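Fake Invoices at Drikex: My Fraud Case Report
Intro to Criminal Justice, 21/10/2021

I picked this case because my aunt lives in Batdale and wouldn't stop talking about it! 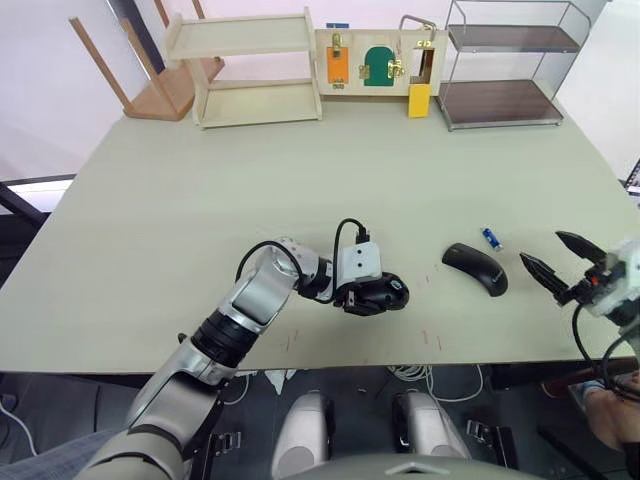
What happened
A bookkeeper at Drikex billed the company for repairs that were never done – 13 fake invoices, $245 for the smallest one. She pleaded guilty in June.

What I learned
Wire fraud just needs a lie and an email, pretty much. I read the plea deal twice (so long) and I still don't get how restitution works.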